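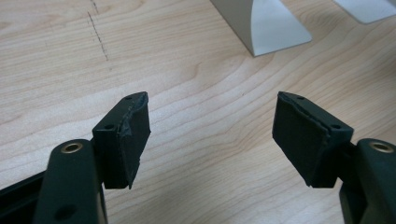
The Table Comes First

Pristulden, early March. Everyone in Rindstead is buying chairs — wrong order. Get the table, then the rest.

Pale wood is back. Honey tones, fine grain, lines that wander a bit. Look for ripple in the grain, run a hand over it. Skip the thick gloss, it hides everything.

Care? Easy. Soft cloth, barely damp, wipe along the grain. Coasters, yes, allways. Urno wax twice a year if you're keen, 19 dollars a tin and it lasts.

Scratches happen. Ours has 100 by now — still eat at it every night.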